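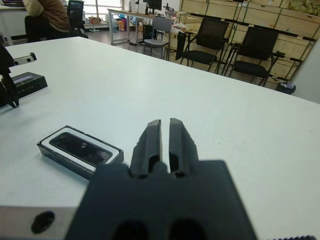
I have a bad habit with boxes. When I buy something small and expensive, I keep the box, and then I keep it for years, because the box looks too good for the garbage. In November I decided to go through all of them on the big white table, one box at a time.

My rule was simple. If I still own the thing, the box can stay. If I sold it or gave it away, the box goes out. I started at 6 in the evening and I thought I would need 20 minutes. At nine I was still reading old receipts. One was from the Joshi store in Brelley, for 598, and I was a little ashamed to see this number again.

The inner trays are the most difficult part for me. They are made so exactly for one object that they are good for nothing else, and still I try. I kept one for sewing needles – they slide everywhere.

In the end 15 boxes went to the paper recycling in Stoltwood. The ones I kept are on the top shelf of the closet, the receipt inside each one. The table also needs a good cleaning, the marks on the white surface do not come off with only water. Next month I want to do the cables.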